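I got to Jiahui Shen's place on a Tuesday at 6 in the morning, because she told me that's when the bread comes out and if I wanted to talk about bread I should show up when there was some. Fair enough! I am not a morning person, but I'd eaten her rye at a friend's house back in January and had been bugging her for an interview ever since.

Drendo, her bakery, is one narrow room with an oven at the back and a counter at the front (and about a foot and a half to stand in between, if you're my size). She named it after a word her little brother made up when they were kids. "It doesn't mean anything," she told me. "He used to say it when he was hungry, so I guess it means lunch."

She didn't start out baking. She did payroll for years, and she says she was good at it and never minded it much. The bread was for weekends. Then a neighbor asked for a loaf, then the neighbor's sister, and before long she was running two batches a night out of an apartment oven with a door that wouldn't shut all the way. "I had a chair pushed up against it," she said. "I burned the chair a little. My landlord still brings it up."

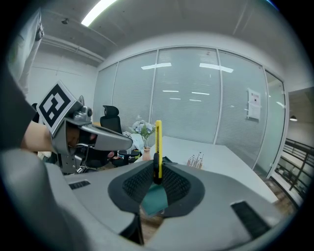 So how do you keep a sourdough starter going when you can't bake every day?

"Put it in the fridge and feed it once a week," she said. "People treat it like a newborn. Mine has gone three weeks when I had the flu. It smelled like nail polish remover and there was gray water on top, and I poured that off, fed it for a couple of days on the counter and it came right back. If it's pink or fuzzy, throw it out. Otherwise it's just hungry."

I told her I had killed five of them. She asked what flour I was using and made a face when I told her, so I've since switched to half whole wheat, and I'm happy to report that number five's replacement is alive and bubbling on top of my fridge as I type this.

Her own starter is called Sandari and lives in a plastic tub with a cracked lid. There's a second one, Simiyu, that's all rye and a lot slower, and she swears it gets moody when it rains. I asked if that was a joke. She shrugged and handed me a slice with too much butter on it, and I forgot to follow up!

We talked a long time about money, which most bakers I've met would rather not do. Flour went up, then butter went up, and she held her prices longer than she should have. Last year she finally sat down and added up her loaves, and her best month came to 2,368. She'd been losing a little on every plain white one. "I was working all night to pay people to take it," she said. The white loaf costs more now. A couple of regulars grumbled and one stopped coming for a while, but he's back, and he buys the rolls too.

She still does the shaping by hand, every loaf, and she's fussy about it. She'd rather have a wet dough that fights her than a dry one that behaves, and she wants the crust darker than most customers think they want it. (I've come around on this. Toast the dark end piece and put salt on it.)
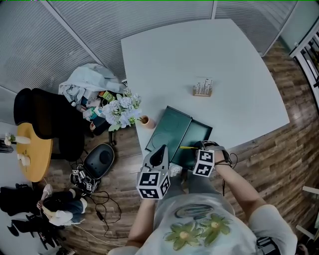

Drader, when I called afterward to ask about the early days, told me that the first rye she ever sold was so dense it held a window open all summer, and that anyone starting out should bake the same plain loaf every week until they're sick of it before they try anything with seeds.

I read that back to Jiahui over the phone and she laughed so hard she had to put me down on the counter. "The window thing is true," she said. "It was a good window loaf."

She's thinking about closing on Mondays so she can sleep, and she might bring back the sesame rolls if she can get the seeds at a decent price. The rye sells out early, so go before work, and bring your own bag.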